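# Gratano 48-litre slotted basket, after a winter of use
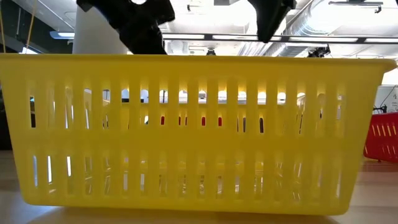 *The yellow one, on the table.*

I bought two of these in autumn to replace the cane hampers we'd had since the old flat. The cane had started snagging jumpers and one of the handles had let go on the stairs. The Gratano baskets come in yellow, grey and a dark green, and I took the yellow because it was the only colour the shop in town had on the shelf. They also go by "utility basket" on the Gratano label, so you may find them in the garden aisle.

**Size and shape**

It is a plain rectangular tub with sides that lean out a little toward the rim. Forty-eight litres sounds like a lot. In practice it takes one full load from our front loader, sheets included, with room for the peg bag on top. It won't take a queen doona and its cover together. The label gives no weight limit, which I'd like to see on something sold for carrying.

The rim is thick and rounded, and that's the best part of the design. I carry the basket on my hip down to the line, and the old Dristameck one I used before the cane had a thin lip that left a red mark on my forearm. I've had no trouble with this one, even with wet towels.

**Slots**

Two rows of narrow upright slots along the side, with a solid strip between them. Air gets through well enough that damp tea towels left overnight don't go sour. The slots are narrow enough to keep socks in. Thin straps are another matter. Bra straps and the ties on aprons work their way out and catch on the door handle, so I put those in a mesh bag first.

Dilani Roy next door has the same basket for her vegie patch and hoses her carrots off in it. She says the dirt drains out fine but the small potatoes need watching at the corners. I haven't tried it.

**Cleaning and wear**

The corners are rounded, so a cloth gets into them. Mine gets a wipe with dish soap every month or so. I spilt a capful of liquid detergent in it in September and it left no mark.

One of the two lives on the back verandah, where it gets sun until lunch. The colour has faded slightly on that side. It still feels firm when I squeeze it, though I'd expect it to go brittle eventually, as the pegs out there do. The indoor one looks the same as when I bought it apart from scuffs underneath.

**Stacking**

Empty, they nest, but they nest tightly. If you push one down hard into the other you'll need a second person to get them apart. I leave a folded towel between them.

**Price and alternatives**

I paid $30 for each. The Tarnero collapsible is dearer and folds flat, which would suit a small laundry, but my sister's split along the fold inside a year. The Bandara tub is cheaper and has solid sides, so it's better for soaking and worse for anything damp.

**Good:** comfortable rim, airs well, easy to clean.

**Not so good:** straps catch, fades in the sun, sticks when nested.

I'd buy it again for indoors. For the verandah I'd probably get the grey.

*Kerstin Hellström*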